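I grew up in a kitchen where you couldn't see the counter. There was the bread box, the toaster, a jar of twist ties, two radios (one worked), and a stack of mail that my mother swore she was getting to. So when I moved into my place on Larkamholm I went completely the other way and bought every clever storage thing I could find. Risers! Hooks! A rack that hung over the sink!

I'm here to tell you I was wrong, and I think most of the kitchen advice out there is wrong in the same way. It's all about fitting more in. I want less in. I want a big flat stretch of counter that I can use at six in the evening when I'm hungry and a little cranky and I've got an onion in my hand.

My friend Daranee Kaewsai disagrees with me on this, loudly. She spent $204 on a set of canisters last September and she loves them, and fine, they look great. But she chops vegetables on a board balanced across her sink. Across her sink! I've watched her lose half a carrot down there, and she still says she needs the flour where she can reach it.

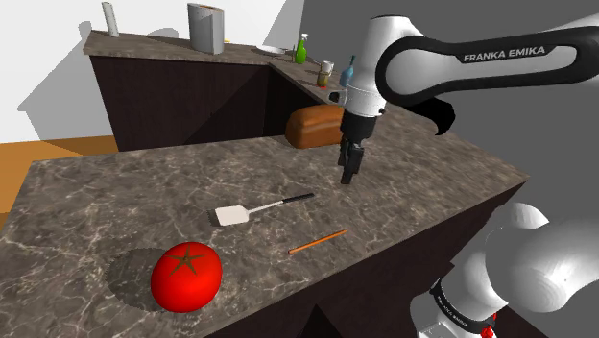

*Bread and a spatula on a marble countertop.*

My own rule is pretty loose. If I use it every day, it can stay out. If I don't, it goes in a cabinet, and if the cabinet's full then something in the cabinet has to go. I got rid of a waffle maker that way, plus 5 mugs and a salad spinner I'd been feeling guilty over for years. I do miss the waffle maker a bit, mostly in winter.

People tell me this only works if you live alone or never cook. I cook most nights, and my neighbor Samran Paisan feeds a family of six off a counter shorter than mine. He keeps a kettle and a knife block out and that's it. His kids know where the plates are, and they put them back (well, the older one does).

I'll give the storage people one thing, the hooks are good. I kept the hooks. The over-the-sink rack is in my garage if anybody wants it, and you'll need your own screws.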